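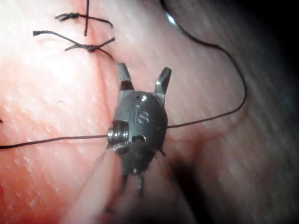
Nazar Pylypenko's view is that the thread slips before the jaw does, and that I am looking for the fault at the wrong end. He said so twice this morning and once more over lunch. I have written it down so that I can check it against the logs.

June 2, 2019

Fault came back on the left arm. Same form as before: the controller gets a close command, reports the jaw closed, and the grip force reading stays at the value it had before the command. The arm then goes on to the pull. With no real grip behind it the thread runs through the jaw and the tension trace drops flat. No alarm. The software believes the stitch is being tightened.

Two knots are in the tissue pad, black thread, tails cut. The fault came on the next throw. I pressed stop by hand. Stop worked, and the arm held position with the tip against the pad. Left everything where it was until the joint values were saved, then backed off along the tool axis at the slowest setting.

Checks done afterward, in order:

Cable tension at the drive end, within limits on both jaw cables. Jaw encoder, zeroed and swept 100 times without thread, no missed closings. Force channel, read 1000 samples at rest, noise normal, no dropouts. Swept again with thread in the jaw and a light side load. Missed on sweep 3 and then not again. I do not like a fault that shows up once and goes away.

Nazar's idea would explain the flat tension trace. It does not explain the force reading, which should move at least a little when the jaw closes on anything. Unless the reading is stale. Rahel Zaugg asked whether the force value carries its own time stamp or gets one when the controller picks it up. It gets one when the controller picks it up. So an old value looks like a new one, and the logs I have been trusting since the Brolten update cannot tell me which it was. An hour lost to that, but a useful question.

Changed: the force value is now stamped at the sensor board. If it is older than 2 control cycles the arm holds and raises an alarm. Tested by pulling the sensor connector during a dry move. It held.

Not changed: the jaw itself. Florian Koller wants to swap it for the spare from Zelness. I asked him to wait. If we swap now and the fault stops, we will not know which of the two did it.

No runs with anyone's hands inside the guard until this is closed. Wrote that on the board and sent it to Engelbert Aigner, who answered "fine" and asked for the report by the end of the week. The report will have to say cause unknown.

Tomorrow: repeat the side load sweep with new thread, then with used thread. Order more pads.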